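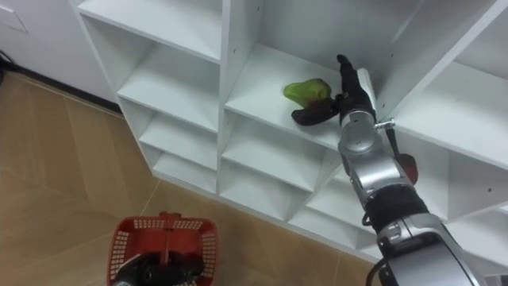 Provby cube shelf from Tomholm, white, after six months of living with it

I put off buying this thing for most of a year. I had it in my cart, took it out, put it back in, read every grumpy comment about missing screws, and then one Sunday in the middle of a spring cleaning fit I finally hit the button. So if you're in the cart-in-cart-out phase, this one's for you.

First, what it is. The Provby is a white modular cube unit, the kind with open square cubbies and thin panels and little peg holes drilled up the inside of the side walls so you can set the shelves where you want them. You buy the base piece and then add on. There's also a Nurko version from the same store that costs less and has fixed shelves, and I had that one in my old apartment. More on it further down.

Delivery was fine. Two boxes, both heavy, both left at the wrong end of the hallway, but I've stopped expecting miracles there. The cardboard was dented on one corner and the panel inside wasn't, so whoever packed it did a good job. I do wish they'd label the panels. Mine had tiny stickers on some of the pieces and nothing at all on others, and the drawings in the booklet show two panels that look exactly alike until you notice one has an extra hole near the end. I noticed after I had already put it in. Then I took it out, said some words, and put it in again.

Putting it together took me from after lunch until it got dark, with a long coffee in the middle. Booklet says two people, and for the last part they mean it! The whole unit wants to fold sideways like a deck of cards until the final uprights are locked in. I did it with one person and a couch and I don't recommend the couch. The tool in the bag is one of those bent little hex keys that leaves a groove in your palm, so get a real driver out before you start. There are 17 steps and step 11 is the mean one (you'll know).

Now the good part. I love how it looks. It's plain and clean and it nearly disappears against a white wall, and over our light brown floor it makes that side of the room feel bigger. I was worried it would look like office furniture and it doesn't, at least not to me. The cubbies get really nice light in them during the day.

The peg holes are the reason to pay for this one over the cheap one. With the Nurko I had fixed squares and that was that, so anything tall ended up living on top and looking like a garage sale. On the Provby I've moved shelves three times already. You pull the pegs, move them, drop the shelf back in, done in a couple of minutes. One tip: press each peg in all the way with your thumb before you set the shelf down. If one is even a hair out, the shelf rocks, and you'll put something round on it and find out the shelf rocks.

Speaking of round things, I should talk about produce, as that's partly why I bought it. Our kitchen has almost no counter, and I wanted open shelving where I could keep onions and squash and peppers out where I'd see them and cook them, instead of finding them in the back of the fridge a month later. It works! A green bell pepper on a white shelf looks so cheerful, and I can see at a glance what I've got. Keep it to the firm stuff that you'll use fast, and don't put anything juicy straight on the shelf. I had a tomato go soft in August and it left a pinkish mark that took some baking soda and a good bit of rubbing to lift. It did come out, but I've been more careful since.

Cleaning otherwise is easy. Damp cloth, dry cloth. The peg holes do catch dust and crumbs, and the only thing that gets them out is an old toothbrush. White shows everything, too, so if you have small kids with jam hands, or a dog who leans on furniture, think about that before you pick the color.

Things I don't love: there's no back lip, so small stuff pushed too far in is a pain to get out again, especially from the bottom cubbies, where you're basically lying on the floor with your arm in there. The shelf panels are thin. I wouldn't load one with cast iron or a full row of cookbooks, and I keep the heavy pots somewhere else. And please anchor it to the wall. The strap is in the bag with the screws and it's very easy to miss.

I also tried the Lashari fabric bins that the store keeps suggesting at checkout. They fit the cubbies, but just barely, and the handles flop forward. I sent them back and left mine open, which I like better anyway.

Would I buy it again? Yes, and I'm already eyeing the add-on column for the other side of the room. Four stars out of five, and the missing one is for the unlabeled panels and my left thumb. If they go on sale again before the holidays I'll get the extension then and update this with whether the old and new whites match, which is my one remaining worry.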